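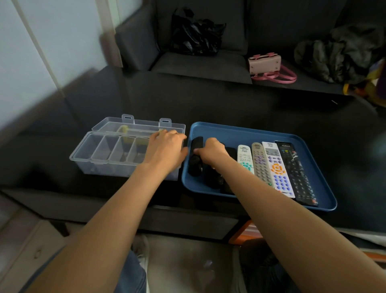

Ranger les télécommandes et le bazar de la table basse : vos questions

Combien de télécommandes faut-il garder au salon ?

Chez nous, il y en avait une belle collection, et je ne savais même plus laquelle allumait quoi ! J'ai testé chaque touche marche/arrêt, et celles qui ne répondaient à aucun appareil sont parties avec les petits appareils électriques, à la déchetterie. Les autres vivent dans le plateau bleu.

Pourquoi un plateau et pas un panier ?

Dans un panier, elles s'empilent et on fouille. À plat, côte à côte, on attrape la bonne du premier coup (enfin, presque toujours). Prenez-en un avec des bords relevés.

Et la boîte transparente à compartiments, tu y mets quoi ?

Les piles, les élastiques, les petits câbles. J'ai pris un modèle avec couvercle à charnière, une boîte Melis de 17 cm de haut dans mon souvenir, mais vérifiez avant de commander ! Mesurez surtout votre table.

Tu laisses les housses en tissu sur les télécommandes ?

Moi oui, par habitude. Je les passe à la machine en juin avec les housses de coussin, programme doux, après avoir retiré les piles, évidemment.

Comment nettoyer entre les touches ?

Un bâtonnet à embout mousse à peine humide, piles enlevées. J'achète les miens chez Rida, par paquet de 16.

Et le canapé, dans tout ça ?

Ah, le canapé… Sac à main, vêtements, sachets, tout atterrit dessus ! Je m'en occupe après la table, 2 minutes pour les sacs, un peu plus pour le linge.

Page mise à jour le 21 août 2024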